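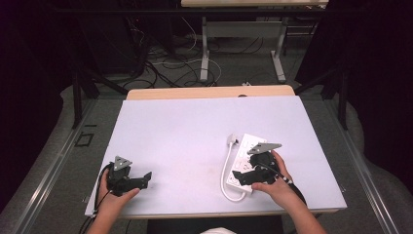

両手の黒いハンドグリッパーを使い、白い電源タップを扱う作業。木製テーブルに白いフォームボードを敷いている。

三つ目の差し込み口で止まった

ウルホルムにあるClovau社の作業室で、事故というほどではない、しかし軽くも扱えない出来事が起きたのは、9月17日(火)の午後でした。人が手に持つグリッパーで動作を記録し、それをアームに学習させる計画「Skondeck」の、再生試験の途中です。

課題は単純に見えます。電源タップを押さえて、プラグを抜き、別の口に差す。人間なら目を閉じてもできるかもしれません。記録した動作は全部で1224件ありました。そのうち347件を選んで学習に使い、アームは午前中、問題なく動いたそうです。

午後、アームはプラグを半分だけ差した状態で、さらに横へ力を加えました。力の上限は設定されていましたが、その値は縦方向だけに効いていました。横方向の監視は、ソフトウェアの更新のときに無効になったままでした。非常停止ボタンを押すまでに、最大4秒かかったと記録にあります。タップには電気が来ていなかったので、けがも火花もありませんでした。プラグの刃が一本、曲がっただけです。

「だけ、という言葉を私は報告書から消しました」と、安全を担当するエコウ・ナーティさんは話します。通電していたらどうだったか、という質問を、彼は自分の報告書の最初の行に置きました。

私が気になったのは、データの側の原因です。動作の記録を管理するシン・スルギさんに見せてもらった表では、人の手の力の使い方にかなり差がありました。慣れた人は、片方のグリッパーでタップを軽く押さえ、もう片方で少しずつ角度を直します。しかしその「少し」は、位置の数字にはほとんど現れません。アームが学んだのは手の通り道で、指が感じた抵抗は学んでいなかったわけです。

シンさんは、失敗した記録を捨てていたことも後悔していました。差しそこねて、引いて、やり直す。そのような記録は「きれいではない」という理由で除かれていました。ですからアームは、引くという動作をほとんど知りませんでした。

対策は三つ決まりました。横方向の監視を起動時に必ず確認すること、通電した器具を試験に使わないこと、やり直しの動作を記録に残すことです。グリッパーの部品を作るHeo社には、力のセンサーを付けられるか問い合わせ中で、返事は12月になる見込みだといいます。

再生試験はまだ再開していません。記録の作業だけが続いています。曲がったプラグは、小さい袋に入れて、ナーティさんの机の引き出しにしまってあります。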